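Small Pension Pots Should Follow the Worker

31 Dec 2023

A worker who changes employers every few years will usually leave a small pension behind each time. The pot stays invested, the fees keep coming out, and the statements go to an old address. I think the default is wrong. A small balance should move to the new employer's plan unless the member objects within 60 days.

Take a pot of 2,501 left in the Inley plan by someone who has moved on to Ploletti. A flat monthly fee takes a far larger share of that balance than it would of a full career's savings. Over 2 decades the charge can cancel most of the growth.

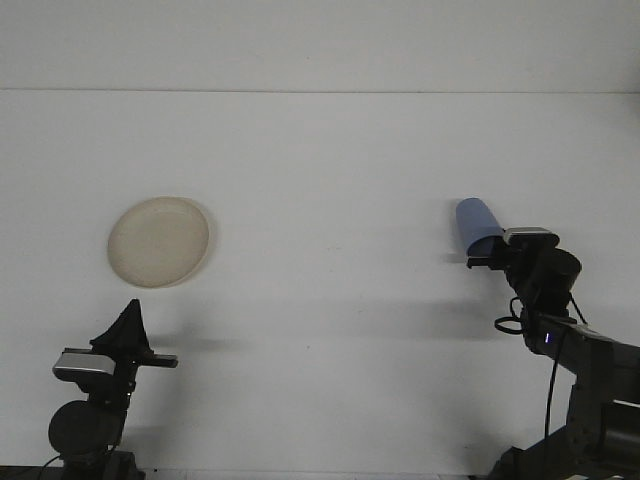 The usual objection is that the new plan may be worse. That is a fair point, and a transfer should be blocked where the receiving plan charges more. It does not justify leaving every pot where it is. Comparing two fee schedules is a simple task, and plan administrators already hold the data.

A second objection concerns cost. Transfers are expensive when each one needs paper forms and a signature. Droltthorpe still asks for both. A common electronic format, required from April, would remove most of that work.

Members would keep the right to opt out at any point before the money moves.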